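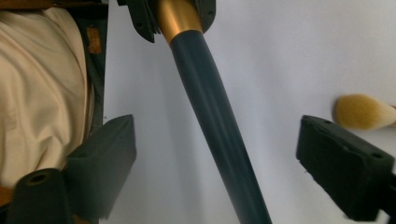

Ticket opened Saturday, 9:15 a.m. Product listings on the Painemal storefront are showing the wrong color after the overnight sync from Flulent. The catalog holds 3,000 items and the fault seems limited to the art supplies section. A brush with a dark teal handle and a gold ferrule, for instance, is listed as "natural/silver." Prices and stock levels are correct.

Steps tried so far: cleared the storefront cache, ran the sync again by hand, logged in from a second browser. No change.

Update, 10:40 a.m. Support asked for the export file. Column 6 (finish) is correct in Flulent but arrives shifted down one row in Painemal. The shift starts at row 28, where a line break was pasted into the description field.

Update, 11:30 a.m. Removed the line break and ran the sync again. Colors are now right for all rows except 3, all from the Plendulthorpe warehouse. Those use the old Jetberg import template, with the finish column in a different place. Moved them to the current template and saved.

Update, 1:05 p.m. Full sync finished with no errors. Spot checks on the art supplies pages match the source. Leaving the ticket open until the next overnight run.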